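Setting Up a Sorting and Handling Table
Activity guide for room leaders, Berge Learning Centre
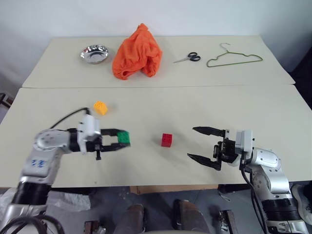 Two tables placed end to end, with household items on the far table and toy bricks on the near one.

Purpose

This guide sets out how to prepare a sorting and handling table in the Berge activity rooms. It applies to all sessions in the Celora program and replaces the instructions issued in April. Preparation should be completed before participants enter the room.

Arranging the tables

Select two light-coloured tables of similar height. Push them together end to end and check that the seam is level. If one table is slightly narrower than the other, place it farther from the participant. The far table may stand near a plain wall, clear of posters and notice boards.

Wipe both surfaces and allow them to dry.

Far table

Set out the household items in a single row, with a clear space between each:

Small metal bowl, at the left
Cloth in a strong colour, such as orange, bunched up
Scissors, closed, with the blade pointing left
Wire clothes hanger, laid flat at the right

The cloth should be left crumpled. A folded cloth is easily mistaken for a place mat, and folding it forms part of the later activity. Scissors must be signed out from the Usel cabinet and returned to it when the session ends. For participants under school age, leave the scissors out and close up the row.

Near table

Provide one brick each in red, yellow and green. Bricks should be set down separately, studs facing up, and should not be joined. They need not be lined up — a brick turned at an angle is quite acceptable.

Running the activity

Begin with the bricks. Ask for each colour by name and have it moved to a new position on the near table. Proceed to the far table only when all 3 colours have been completed. Items from the far table may be brought across the seam one at a time, beginning with the bowl, into which the bricks may then be placed.

Packing up

Return the bricks and the bowl to tub 27. Hang the cloth on the hanger if it is damp. Missing or damaged items are to be recorded on the Soso sheet inside the cupboard door.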